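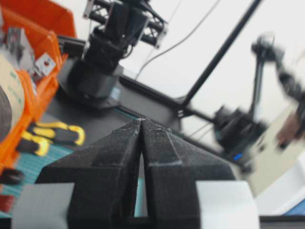
Please compare the panels with ordinary cork before you recommend them to anyone, one reader wrote after our notice of the trial went out, and please tell us what happens to the paint. Both requests were reasonable, and both are dealt with in this review.

Home Reviews Furniture and Fittings Storage Contact

Flanell Wall Panel Set, model 3019
Reviewed by the Begay Equipment Office

The Flanell set is a group of felt-faced display panels sold by Zomport for use in offices, schools, and public buildings. It costs 649 dollars, delivered. The panels are fixed to the wall without screws, and the maker's guide permits either adhesive strips or foam mounting tape. Our office tested the set in the public reading room at Busham, where the older cork boards were due for replacement and where the building rules do not allow new holes in the plaster.

Fitting

The guide supplied with the set is short and mostly clear. It tells the installer to wipe the wall, let it dry, mark a level line, and press each panel firmly along its whole edge. It does not say how far apart the lengths of tape should be, and we consider this a serious omission. Our staff wrote to Zomport on the point and received a courteous reply which repeated the text of the guide.

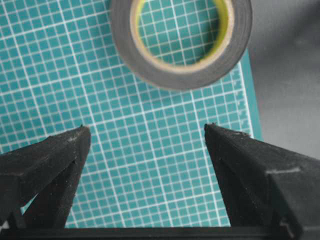 Flanell panels are sold in one size, and anyone with a narrow wall will have to cut at least one of them. The felt cuts well with a fresh blade. The backing is stiffer and needs several light passes; a single hard pass leaves a ragged edge that shows from across the room. We advise working on a cutting mat with a ruled grid, of the kind on which the larger divisions are printed in a thicker line, and setting the long side of the panel against one of those heavier lines before the first cut. A steel ruler alone was less reliable, as the felt tends to creep under it. Panels cut against the grid met cleanly at the joints.

Two people are needed for the hanging. The panels are light, but they flex when lifted by one end, and a panel that touches the wall too soon is hard to move. A pencil line was sufficient as a guide. Visitors with an interest in such matters may still find part of ours behind the periodicals.

Use

Pins hold firmly and leave no visible mark in the felt once they are taken out. Hook-backed labels also hold, although they raise a slight fuzz if they are moved often. Zomport gives a limit of 800 grams for each panel. This is ample for notices and posters. It is not enough for a bound calendar together with a leaflet holder, and the leaflet holder has gone back to the desk.

The room sounds a little softer than before. We took no measurements and make no claim on this point beyond the impression of the staff who work there.

In reply to our reader, cork remains the cheaper material and accepts heavier pins. It also crumbles at the corners, and the Busham boards had been dropping grit onto the shelf below for a long time. The felt faces collect lint, and the gray ones show it more than the blue. A clothes brush removes it.

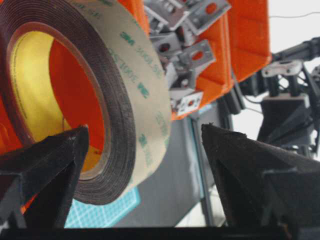

Removal and paint

We took down one panel after the trial period. The adhesive strips came away from the eggshell paint without damage when pulled slowly and downward. Foam tape was more stubborn. It left a residue in two places, and in a third it lifted a flake of paint near the window, where the wall had been patched some years ago. Buildings with old or uncertain paint should test a small piece in a hidden spot and leave it in place for at least a week.

Zomport does not sell replacement strips separately, and a panel that has been moved must therefore be refixed with materials bought elsewhere. The price of the set should have covered a spare pack.

Finding

The Flanell set is approved for general purchase, for rooms with sound paint and light display needs. It is not approved for stairwells or entrance halls, where coats and bags brush against the wall. The Busham panels will stay up.

80 shares 2 comments Print Back to Reviews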